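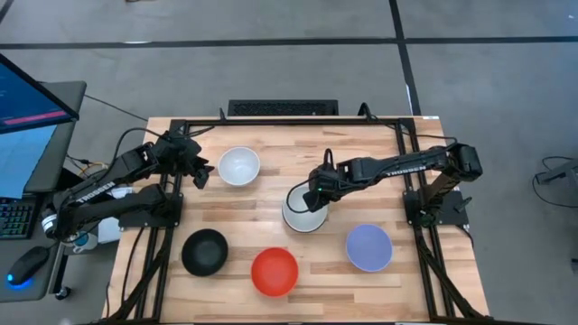

Five round bowls on a butcher-block top.

Ploliton Wood Oil by Clestow, review after one winter

I bought this oil in November for the kitchen counter, which is butcher block and gets a lot of use from three people. Before, I used plain mineral oil from the pharmacy. It is cheap, but I had to repeat it every few weeks and the part next to the sink was always turning gray.

The Ploliton can cost me 49 dollars, and with the applicator pad it is 59. I took it without the pad and used an old cotton T-shirt. For me this was enough. The can is metal with a screw cap, and the cap was already a little bent when it arrived. It still closes if you press it while turning.

The instructions say to sand first with 80 grit and then finer. I think this is too rough for a counter that is only tired, so I started with 120. Wipe the dust very well. I did not do it well the first time and I had small bumps near the stove that I had to sand again.

The first coat went into the wood very fast. The second one took much longer, and you must remove the extra after 20 minutes or it becomes sticky. The smell is like nuts and not strong, but it stayed in the kitchen for two days. The color became slightly more yellow than I expected. If you want your light wood to stay as light as it is, try it on the underside first.

Now it is spring and I have added one thin coat only by the sink. Water makes drops and I wipe them. Red wine left a weak mark which I could sand away. Hot pots I do not put on it, so I cannot tell you about heat.

What I do not like: the price, the cap, and the leaflet, where the letters are so small that I read it with my phone.

Four stars from five. I will buy the can again when this one is empty.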